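Chapter 8
Patterns That Repeat

Tap your foot to a song you love. Without trying, you have found a pattern, and you could keep it going long after the music stops. This chapter is all about that skill - spotting what repeats, saying exactly how it repeats, and using it to work out what comes next.

Repeating patterns turn up everywhere once you start looking. A knitted scarf might go two rows blue, one row white, over and over. The tides follow one, and so does the timetable at your local bus stop. When Kazue Kudo designed the floor of the dance hall at Trellgate, she drew only a single strip of tiles, 41 tiles long. The builders laid that strip again and again until the whole floor was covered, and people still travel a long way to dance on it! 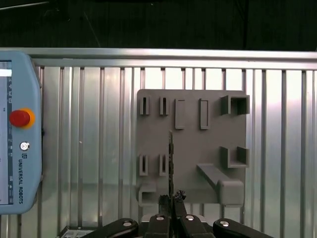

The smallest piece that repeats is called the unit of the pattern. Finding it takes a little care. In the pattern A B A A B A A B A, you might first think the unit is A B, but try laying A B down several times and see what you get. The unit is A B A, three letters long. Once you know that, you can answer questions that look frightening at first. What is the 77th letter? Divide 77 by 3 and you get 25 with 2 left over, so the 77th letter matches the second one in the unit: B. The 771st is just as quick, and we will do it together in Section 8.2.

We will begin with stripes and borders, which repeat in one direction only. After that come tiles, which repeat in two. Li-hua Shek's paper-folding method, in Section 8.4, lets you make borders of your own with nothing but scissors and a long strip of paper - keep your offcuts, as you will want them again for the exercises on mirror lines.

Before you start

You should already be able to divide by a one-digit number and write down the remainder.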